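Re: [clubladder] Re: draw for the May open, seeding

Felista Kimaro wrote:

> Hi all,
> Draft draw went round last night and I have two problems with it.
> First, why is the Droltthorpe pair seeded above ours when we beat
> them in straight sets last time out? Second, can somebody explain
> how a 32 draw has got five byes in the bottom half and none in the
> top. I'm not accusing anyone, I'd just like to understand before
> I tell my juniors who they're playing.
> Also are we using the 600 points cutoff or not? The entry form
> says yes and the web page says nothing.
> Felista

Felista, all,

Quick one, I have to be out the door by six so this will be messy. Taking it in no particular order.

Byes. You're right and it's my mistake. I put the late withdrawals in as byes where they fell and didn't redo the bottom half. Three of them came from Brudwood on the same evening, all in the same quarter, which made it look a lot worse. Will redraw the unseeded places tonight. Seeds stay where they are. If your juniors have already been told, please un-tell them, sorry.

Seeding. It goes on ladder points as of entry close, nothing else. No head to head. I know you beat Droltthorpe, I was there, I called the foot faults. But they played the indoor series all winter and your two didn't, and points are points. They came in on 1785 combined. Yours were 20 short. Close, and I'd be annoyed too, but if I start moving pairs around because I remember a good match I'll have forty emails by breakfast.

If people want head to head as a tiebreak then bring it up for next season, I'd vote for it. It wouldn't have changed this one though, it wasn't a tie.

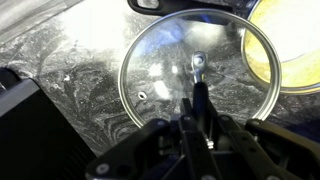 Cutoff. Yes, 600 applies, singles only. Doubles never had one. The entry form is right and the web page is just old. I've asked for it to be fixed twice now. Anyone under 600 who wants singles goes in the plate from the start instead of dropping into it after a first round loss. More matches for them that way and we don't get the 6-0 6-0s we had last year on the back courts.

Now the actual draw as I see it, for those who only want that part.

Top quarter of the mens is soft, no other word. The top seed gets the winner of two qualifiers and then probably the lefty from Prerkarska, who has a huge serve and not much once it comes back. If it's windy on court 4 he's out early. If it's still, different story, he could take a set off anybody.

Second quarter is where I'd watch. Ní Mhurchú have got two in there, both clay court players really, both will run all day. They meet in round two, which is unlucky but seeds are only protected from each other, there's no rule about clubs. Someone asked me that off list. Whoever comes out of it will be tired for the quarterfinal and I'd pick the fourth seed to get through because of it.

Third quarter, can't call it. The third seed has had a bad shoulder since the spring league and was serving half pace in practice. He says he's fine. Unseeded guys in that section should like their chances.

Bottom quarter I'll leave alone until I redraw the thing.

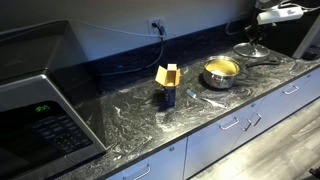
Kitchen counter, microwave end.

Womens draw is better balanced, sixteen names and no byes at all. The second seed has the tough opener, she gets last years plate winner who has come on a lot and is well over the cutoff now. I'd put that one on court 1 if the parking side isn't too noisy. Bottom half is all baseliners so expect long matches and expect the schedule to slip. Bring a book.

Mixed, I don't have a full list. If you entered mixed and your partner hasn't emailed me you are NOT in. Both names, both emails. I have one half of a pair from Brudwood and no idea who the other half is.

Format, since it came up again:

Main draws, best of three, full third set.
Plate, best of three with a match tiebreak to 10 for the third.
Mixed, same as plate.
Ad scoring everywhere. We tried no-ad and half the list hated it.
New balls for the main draws only, plate gets the semifinal leftovers.

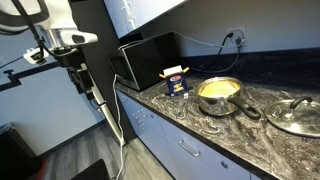 Warmup is five minutes and I mean five. Last time the first round started on time and we were still an hour and a half behind by lunch, most of it people hitting serves. If you want to hit for longer, courts 5 and 6 are free before 8:30.

Lets. Please please call them right away. Not after you've missed the shot. There was a long argument on court 3 last year over a ball that had rolled in from next door, and both players were sort of right, and it went on for longer than the set did.

Line calls, your own side, out only if you're sure. I'll be walking around but I can't be at six courts at once. If you want somebody on your match ask at the desk before the second set, I can usually find a person who's just lost and isn't too mad about it.

Rain plan: main draws move inside to the 2 indoor courts, plate waits. If it's a washout by 2 pm we play pro sets to 8 from the quarters on. I don't love it but there's no second weekend this year, the courts are booked for resurfacing right after.

Felista, can you send me your juniors' availability for the early slot again? I had it and now I can't find it. Two of them had school stuff in the morning I think. If I don't hear back I'll put them all on at 11.

New draw up later tonight, hopefully before ten. Please don't reply all to say you got it.

R.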